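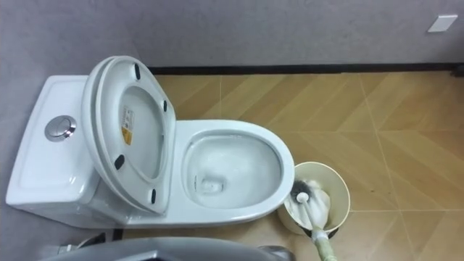 我家卫生间的马桶和刷子桶,盖子和座圈都掀起来了

马桶刷放在马桶正前方,可以吗?还有内壁的灰色痕迹怎么处理

发帖人:Samer Awwad
发表于 5/28/23

各位好。中文是我的第三个语言,我写得慢,如果有不对的地方请原谅,也欢迎改正。

我和太太搬到Hoscombe的一个公寓,卫生间很小。马桶是连体的,白色,水箱上面有一个圆的按钮。前面的住户留下的东西我们都扔了,只有马桶是房子自带的,当然不能扔。

我有两个问题。

第一个,刷子桶放哪里。现在我放在马桶的前面,几乎贴着。我觉得很方便,手一伸就拿到。但是太太说,这样人坐下来的时候腿会碰到,而且客人一进门先看见刷子。她希望放到水箱旁边靠墙的地方。我觉得那里太窄,弯腰拿不舒服。

第二个,内壁靠近上面边沿的地方有几道很淡的灰色。我不确定是水垢,是划痕,还是只是灯光的反光。我每个星期刷两次,用普通的洁厕液。刷完我看,它们好像还在。请有经验的朋友告诉我,应该怎么判断。

谢谢大家。

2楼 阿茶不加糖
刷子放正前方,我第一次见哈哈。你太太是对的,挪走吧。坐着的时候脚往哪放?

3楼 Samer Awwad(楼主)
回复2楼:脚放在两边。我承认不是很优雅。

4楼 老墙皮
先说灰印。判断很简单,关掉灯,用手电筒从侧面照。光换了方向印子也跟着跑,那是反光。不动的话,戴手套用指甲轻轻刮一下,有粗糙感多半是水垢,光滑的多半是金属划痕。金属划痕是硬东西蹭上去的,比如疏通用的铁丝,颜色就是灰的,刷子刷不掉。

水垢用柠檬酸。先把水位压低,厕纸贴在有印子的地方,柠檬酸水浇上去,等一两个小时再刷。

5楼 豆腐脑要咸的
柠檬酸可以,但是千万不要和84一起用!楼主说中文不是母语,我多说一句:含氯的漂白水(瓶子上一般写“次氯酸钠”)碰到酸会出有毒的气体。很多洁厕液本身就是酸性的,也不能和84混。今天用了一种,就冲干净,开窗,隔天再用另一种。

6楼 Samer Awwad(楼主)
回复5楼:非常感谢您的提醒。“次氯酸钠”四个字我抄在纸上,贴在柜子里面了。

7楼 Jarlath Moriarty
楼主你好,我也是外国人,在Nuston住了8年,我的中文也是慢慢地写。

关于刷子的位置,我想为你说一句话。大家都说放角落,可是放在角落的刷子,人就懒得拿。以前我的刷子在门后面,结果一个月才用几次。后来放在马桶前面偏右一点,现在每天顺手刷。习惯比好看重要。

不过我想请教一个问题:你的刷子是直接放进桶里的,桶没有盖子,那么刷完的水你怎么处理?

8楼 阿茶不加糖
回复7楼:偏右一点和正前方是两回事好吗。偏右我没意见。

9楼 Samer Awwad(楼主)
回复7楼:很高兴遇到你。刷完以后我在马桶里面甩几下,然后放回去。桶底会积一点水,我周末倒掉。这样不够吗?

10楼 老墙皮
不够。周末才倒,夏天肯定有味道。刷完把刷子横架在马桶口上,座圈放下来压住刷柄,刷头悬在里面滴水,十分钟以后再收。这个办法不花钱。

11楼 海盐拿铁2号
不同意楼上。座圈压刷柄,刷柄上的脏东西不就到座圈上了?座圈是贴皮肤的。我家换成壁挂的硅胶刷,底下镂空,水自己滴到托盘里,托盘一冲就好。猪鬃那种、密毛那种我都用过,刷毛里面永远是湿的。

12楼 老墙皮
回复11楼:刷柄你平时不是用手拿的吗?手都能拿,座圈压一下擦擦就行了。硅胶刷我也买过,软,刷不动水垢,给你刷个心理安慰。

13楼 海盐拿铁2号
回复12楼:你买的什么便宜货……硅胶刷不是用来对付水垢的,水垢靠药水,刷子只是带走。你自己4楼也说用柠檬酸泡呀。

14楼 老墙皮
行,这点算你说得对。压座圈那个我保留意见。

15楼 木木在Hodoroagă
插一个问题,我家的座圈放下来声音特别响,半夜吓死人。是不是缓冲垫掉了?楼主家盖子里面那几个黑色的小垫子看着都还在。

16楼 豆腐脑要咸的
回复15楼:小垫子只管最后那一下接触。响得厉害一般是阻尼坏了,就是后面转轴的地方。座圈手一松直接砸下来,就换阻尼,不是换垫子。垫子掉了的话五金店有散的,背胶那种,贴之前用酒精把胶印擦干净。

17楼 木木在Hodoroagă
果然一松手就砸。谢谢,去找阻尼了。

18楼 Samer Awwad(楼主)
我来报告结果。

昨天晚上我按照老墙皮的方法,关了灯,用手机的手电照。有两道跟着光移动,所以是反光,我刷了这么久的反光,很惭愧。还有一道不动,戴手套摸上去有一点粗。今天上午我用厕纸和柠檬酸敷了一个半小时,然后刷,现在摸着是光滑的。颜色我觉得淡了很多,太太说她本来也没看出来。

关于刷子,我们量了水箱旁边到墙的距离,桶可以放进去,但是手伸进去拿的时候,手背会擦到墙。所以我们商量,放在马桶右边,往前一点,就是Jarlath说的那个位置。太太同意试用到9月,如果她还是不喜欢,就买壁挂的。

还有一个小问题:盖子里面有一张小的警告贴纸,可以撕吗?擦盖子的时候抹布总是勾到它的角。

19楼 阿茶不加糖
租的房子就别撕了,自己的随便撕。吹风机热风吹一会儿,从角上慢慢揭,别用刀片,塑料盖子一刮就花。

20楼 Jarlath Moriarty
我的撕了,留下一块胶,粘灰,比贴纸更难看。后来用食用油擦掉的,擦了两遍,再用洗洁精洗。

你太太愿意试到9月,很好的太太。我家那位只给了我5天。

21楼 海盐拿铁2号
楼主要是真买壁挂的,先看墙。瓷砖可以用免打孔胶,刷了乳胶漆的墙别贴,连漆皮一起掉下来。我在Grarkavville租房的时候就掉过一次,刷子连托盘半夜砸地上,退房还扣了我153块补墙。

22楼 Samer Awwad(楼主)
谢谢大家。贴纸我先留着,我们是租的。墙的事情我记下来了,晚上去摸一摸是瓷砖还是漆。

另外想请教中文的问题:“座圈”和“马桶圈”是同一个东西吗?

23楼 豆腐脑要咸的
同一个。去店里买的时候说“马桶圈”,店员听得懂。不过要问清楚带不带盖,有的店说马桶圈是连盖子一起卖的。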